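Shared docs: comments vanish when someone renames a section (Vuvari)
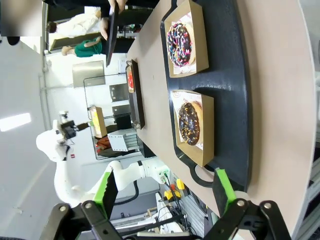 Two open boxes on the black tray

dwynwen_s
Right, I need a sanity check from anyone who uses Vuvari for shared documents. There are five of us on one long handbook and we leave each other loads of comments. This week I renamed a section heading, nothing fancy, just took a word out, and every comment under that heading went. Twenty-odd lines of argument about holiday cover, gone. They're not in the resolved list and they're not in my notifications either. I put the old heading back and they didn't return. Have I done something daft or is this a bug?

ekene.garba
Not daft, it's happened to me. They're still there, they're just tied to the old heading. Open the history panel, pick the version from before the rename and switch comments on in the top bar. You'll see them all sitting there, but you can't bring them forward, which is maddening. I copied mine out by hand (22 of them, with tea).

dwynwen_s
Found them!! Thank you. Copying by hand is going to be grim but at least I can stop apologising to Yara.

yarab
I'm the Yara. Apology accepted, although my comment about the rota was a masterpiece and I want it restored word for word.

kip_rashidi
I'm going to be the grumpy one. I don't think it's a bug. A comment belongs to the bit of text it was made on, and if you change the text the comment has nothing to hang off. Tanui does exactly the same and I've never heard anyone moan about it. If it matters, put it in the document or in an email. Comments are for passing remarks.

ekene.garba
Tanui doesn't do the same though? I've just tried it. Renamed a heading in a test doc and the comments moved to the nearest paragraph with a little grey flag on them. It's ugly but you can still read them.

kip_rashidi
Which version? Mine drops them. I'm on the desktop one, not the browser.

ekene.garba
Browser. Could be that then.

erasto_o
Desktop Tanui here and mine keeps them as well, but only if you edit the heading. If you select the whole heading and type over the top, they go. Same thing in Vuvari, I think. Dwynwen, did you click into the heading and delete the word, or highlight the lot and retype it?

dwynwen_s
Ooh. Highlighted the lot and retyped, I'm fairly sure. I always do, I'm quicker that way.

erasto_o
That'll be it. As far as the program's concerned you deleted one heading and made a new one that happens to look similar. Try it on a scrap document and see.

dwynwen_s
Tried it on a scrap doc with 2 comments. Deleting one word: both stay. Typing over the whole thing: both vanish. So you're right, and I've been doing it wrong since October without noticing, which makes me wonder what else has gone missing.

yarab
I still say it ought to warn you. It asks me if I'm sure when I close a tab with nothing in it, so it could manage a little box saying "this will remove comments".

kip_rashidi
You'd click straight through it. Everyone does. We had that sort of warning on the old system at work and people had their finger on Enter before it had finished appearing.

yarab
Some of us read them, Kip.

kip_rashidi
I've been using word processors since 1994 and I have yet to meet one of you.

ekene.garba
While we're here, does anyone know if the Sotivico add-on still exports comments? It used to give you a plain list with names and times. I'd run that before any big tidy-up if it still works.

erasto_o
It does, but it stops partway on long documents. Ours has 1660 comments (don't ask) and the export gave up well before the end, no error or anything. I split the document into chapters and did each one separately, and that was fine.

dwynwen_s
Ours is nowhere near that so I'll give it a go tonight. Does the person who owns the document have to run it, or can anyone with edit rights?

erasto_o
Owner only, last time I looked. You'd have to ask whoever set it up.

yarab
That's me. Send me the link again and I'll do it after lunch.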